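发个长串,聊聊“机器到底能不能干家务”这件事。起因是昨晚饭桌上又吵起来了,我妈坚持认为再过一年家里就不用人收拾了,我说您先把遥控器找着再说。

先交代背景:我不是做这行的,就是爱看演示视频,看了好几年,从扫地机一路看到会叠毛巾的机械臂。收藏夹里关于家务机器人的视频有114条,没错我特意去看了眼数字,看完自己也吓一跳。

扫地机我是服气的。地面是平的,灰就是灰,它来来回回跑,顶多吃根数据线。洗碗机也服气,碗摆进去,关门,走人。这两样加起来一年给我省下多少和家里人吵架的机会啊!

可“收拾”是另一回事。你让我妈说说什么叫收拾床,她能说十分钟:本子归本子,药归药,瓶瓶罐罐归梳妆台,盒子看情况。“看情况”这三个字就够机器琢磨一阵子了。

所以我现在看视频有个习惯,先看桌面。桌面是纯白的、东西隔得老远的、灯打得像手术室的,我默认打五折。背景里有花被子、有褶子、有乱七八糟小东西的,我才坐直了看。 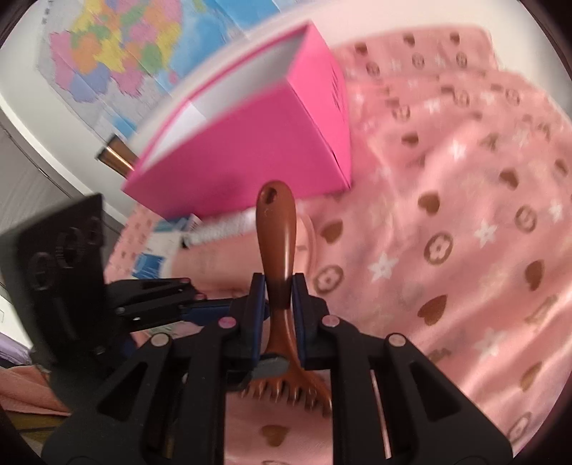 说回夹东西。两根指头的夹爪看着笨,其实能干的活比我想的多。细长的把手,它一合就住了,比我早上没睡醒的时候拿得稳。难的是拿之前那一下:从哪边下手,手指伸下去会不会连布一起夹起来。

床上尤其麻烦。桌子是硬的,你碰一下它不动。被子是软的,你往下按一点,旁边的小东西就跟着滑。我自己在床上捡耳塞都经常越捡越远,最后捡到床缝里去。

再说Tellusa那款家务机械臂,年初发布会我熬夜看完了。收玩具那段很漂亮,动作干净,积木一块一块进箱子。但是仔细听解说,箱子的位置是固定的,积木也是提前认过的。我没有要黑它的意思,固定条件下做成这样已经很好了,我只是想知道换到我家会怎么样。

Gokis走的是另一条路,先不管收纳,专做叠衣服。我朋友圈有人去他们体验店看过,说叠一件T恤要好一会儿,叠得倒是比他本人整齐(这个标准好像也不高)。我问卫衣呢,他说排队的人太多没轮上卫衣。

车间那边进度快得多。我表哥在Garba的包装线上班,他们去年9月上了一台装盒的,同一种盒子,同一个朝向,一小时400盒,从早干到晚。他说刚来那阵子大家围着看,现在路过都懒得扭头。

但是!他们那台换一种盒子就得停下来重新调。有一回临时加单,盒子换了个尺寸,最后是几个人手装完的。表哥原话:机器在旁边歇着,我们在干活,气不气人。

你看,同样是往盒子里放东西,车间里是一种盒子放一万遍,家里是一万种东西各放一遍。圆的、扁的、软管、罐子,还有躺着的、斜着的、压在被子褶里的。我觉得差距主要在这儿,跟胳膊有没有力气关系不大。

还有一个我以前没想过的问题:放进去算不算完?大人收盒子会顺手把瓶子立好,把软的塞边上,盖子要能合上。机器现在多半是夹起来、移过去、松手,掉进去就算成功。我妈要是看见药盒横七竖八堆着,肯定会全倒出来重新摆一遍,那这活到底算谁干的?

不过乐观的地方也有。这两年越来越多人在真的家里攒这种动作,不在样板间了。同一个盒子,从左边放一次,从右边放一次,换张床再放一次。听着特别枯燥,可小孩学收拾不也是这么学的吗,我外甥女收了三年了,现在还会把袜子放进冰箱。

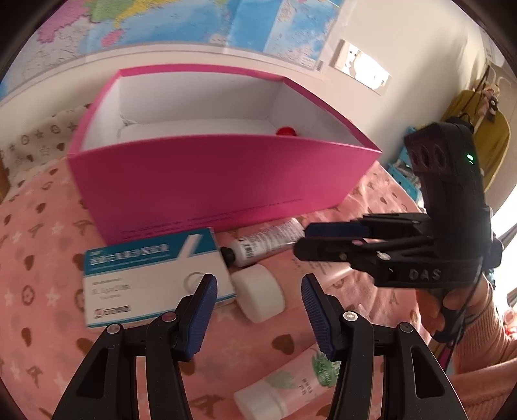
山楂不加糖在底下留言,说她家最需要的根本不是装盒子,是有个东西能判断哪些该扔,过期的药她自己都分不清,翻半天日期还印在折缝里。

这条我想了半天,说得太对了。夹爪再灵,它也得知道这管药膏是还在用,还是前年剩的。日期能读出来的还好办,开封多久了这种事,盒子上又没写。我个人意见,药这一类先别交给机器做主,它负责拿到我面前,我来点头。

也有人问我会不会买。Gincombe那个桌面小臂现在卖2480,我加购物车又删掉,删了三回了。它能做的事是把固定的东西从A放到B,我家没有固定的东西,我家连A都是流动的。

而且得算上伺候它的时间。要校准,要腾地方,要把线理好别让猫够着。我大概估了一下我的耐心,估计第二周它就变成挂耳机的了。

要让我给现在的水平排个队的话:拖地、洗碗,放心交出去。同款东西装箱,车间里放心,家里凑合。叠衣服,能看,别赶时间。收拾床铺和抽屉,还是我来吧,我边收边骂也收得挺快的。

哦对,还有换被套。谁家机器哪天能一个人(一台?)把双人被套换好,四个角都到位,我立刻下单,不看价格。

我妈刚看完这串,回了我一句:那你先去把你那屋收了。去了去了,评论区你们先聊,想看哪家的演示视频可以点播,我晚上回来翻收藏夹。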